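ホーム　クラブについて　活動日誌　大会記録　入部案内　お問い合わせ

クラブについて

フレヴバーグ高等専門学校ロボットクラブ「Ban」のページです。Banという名前の由来はよく聞かれます。初代の部員が申請書の「団体名」の欄に仮で書いた三文字が、そのまま受理されました。番なのか盤なのか晩なのかは本人も覚えておらず、後年「禁止」という意味で読んだ来校者から、何を禁止しているのかと真顔で尋ねられたことがあります。当時は実習室での飲食が禁止されていました。いまも禁止です。

活動場所は旧館二階の奥、廊下の突き当たりにある実習室です。案内板には「準備室」と書いてあります。何の準備をする部屋だったのかは諸説ありますが、学校に直してもらう手続きのほうが、部屋にたどり着くより難しいのでそのままにしています。初めての方は、階段を上がって、ここで行き止まりだと思ったところからさらに進んでください。

何をしているクラブか

入部説明会に来る人の多くは、金属の塊同士がぶつかって火花を散らす競技を想像しています。申し訳ありませんが、うちでは火花は事故として扱います。

主にやっているのは、ロボットアームに台所仕事をさせることです。皿を並べる、果物を別の器に移す、まな板を片づける。人間の子どもなら、お駄賃を渡せばやってくれる程度の仕事です。アームはお駄賃に興味がなく、そのかわり洋梨一つに対して部員の放課後を何日分も要求してきます。洋梨は左右対称でなく、つかんだ場所によって勝手に回ります。部内で「今日は洋梨だった」と言えば、それは一日うまくいかなかったという意味です。

作業はほとんどシミュレーターの中で行います。仮想の台所に調理台と食器を置き、アームの動きを書き、走らせ、首をかしげ、また書きます。皿を床に落としても掃除は要りません。ただし物理計算の設定を間違えると皿が調理台にめり込んだり、天井に向かって発射されたりします。掃除のほうがましだったと言い出す部員が毎年います。

実機のアームも持っています。シミュレーターで満足に動いたものだけを実機で試すという決まりなので、実機は大変きれいな状態に保たれています。

沿革のようなもの

創部の頃は、黒い線の上を走る車を作っていました。線の上を走る車は、校内の床に引かれた別の線にもよくついていき、一度は体育館のほうへ出ていったまま、翌朝バドミントン部に保護されました。この件をきっかけに、当時の部員が「移動しないロボットにしよう」と決めたのが、アームに転向した経緯です。技術的な展望があったように書いてある古いパンフレットも残っていますが、こちらが本当の話です。

シミュレーターを使い始めたのは、部費でアームの関節を一つ買うか、計算機を一台買うかで揉めた年からです。計算機が勝ちました。決め手は、計算機なら冬に部屋が暖まるという意見でした。実際、冬の準備室は校内でもかなり快適な部類に入ります。夏のことは入部してから説明します。

大会

毎年七月、トリルンビーで開かれる「ウリドロウ杯」に出ています。学生が自分で書いた制御プログラムを持ち寄り、共通の仮想台所で決められた片づけをさせて、得点を競う大会です。会場は市民会館の大広間で、観客は大きな画面に映ったアームが皿の上で長考するのを静かに見守ります。将棋の中継に似ていますが、解説者はいません。

前回の得点は126点でした。優勝校は213点です。差については部内で詳しい分析を行い、「向こうのほうがうまい」という結論に達しました。もう少し役に立つ話をすると、うちのアームは一つ一つの動作の前に慎重に間を取るよう書かれていて、後半の課題に手をつける前に時間が来ました。慎重なのは書いた本人の性格です。誰が書いたかは活動日誌の文体を見ればわかります。

なお参加費の4,000円はクラブから出ます。トリルンビーまでの電車賃は出ません。お弁当も出ません。帰りの電車で反省会をするので、眠りたい人は端の車両に乗ってください。

顧問と部長

顧問はベネディタ・アゼヴェド先生です。専門は材料力学で、着任の挨拶で「ソフトウェアのことはわかりません」と宣言し、その三十分後に部員の書いた座標変換の符号の間違いを指摘しました。以来、先生の「わかりません」は部内でたいへん恐れられています。週に一度、準備室の隅の椅子に座り、画面を眺めて「なぜそこをつかむのですか」とだけ聞いて帰ります。答えられなかった人は、だいたいその晩のうちにプログラムを書き直します。

部長はオ・ファヨン（情報科）です。もともとは料理部と掛け持ちするつもりで見学に来て、台所を扱うクラブだと聞いて一か所で済むと判断したそうです。済みませんでした。現在はシミュレーターの台所に食器を配置する係も兼ねていて、器の選び方に妙なこだわりがあります。「無地の白い皿ばかりだと、アームより先に見ている人間が飽きる」という主張には、いまのところ反論が出ていません。

よくある心配

プログラミングの経験は要りません。半分くらいの部員は入部してから覚えました。残りの半分は、入部前に覚えたものを忘れるところから始めています。

数学は少し使います。少しというのは顧問の言う「少し」で、行列が出てきます。先輩のノートが棚にありますので、自由に写してください。途中から落書きになっている箇所も、図として意外に正しいことがあります。

工具を握りたい人にも仕事はあります。実機の台座の水平を取り直す作業は、床が傾いている関係で定期的に発生します。

家の手伝いをするようになりますか、と保護者の方に聞かれることもあります。皿の持ち上げ方について家族に意見するようにはなるようです。洗うところまではまだ開発が進んでいません。

入部について

見学はいつでもかまいません。準備室の扉が開いていれば誰かいます。閉まっていても、中で計算が終わるのを待っている部員がいることが多いので、ノックしてください。返事がない場合は、うまくいっていない最中です。少し時間を置いてからもう一度お願いします。入部届は事務室にある共通の用紙で結構です。団体名の欄には三文字、Banと書いてください。

このページは2020年1月に書き直しました。前の版には、いまはいない線追従車の写真と、いまはつながらない電話番号が載っていました。

いま取り組んでいること

今年度の後半は、アームの指をどこでいったん止めるか、という地味な問題にかかりきりです。対象に近づく途中で一度止まり、位置を確かめてからつかみにいく。言葉にすれば一行ですが、止まる高さが低ければ隣の物に当たり、高ければ次の動作が大回りになります。大理石の調理台を使ったこの台所では、黒いグリッパーが木のまな板の右端の上に浮いていて、板にのった黒っぽい食べ物には触れていません。この食べ物が何であるかは部内でも意見が割れており、「焦げた何か」という呼び名で通っています。手前の、ギリシャ風の雷文をめぐらせた皿で横になっているのが例の洋梨です。派手な皿だと思った方は、部長までどうぞ。話は長くなります。 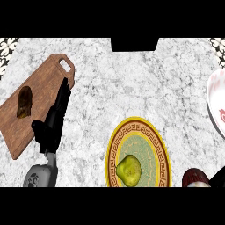
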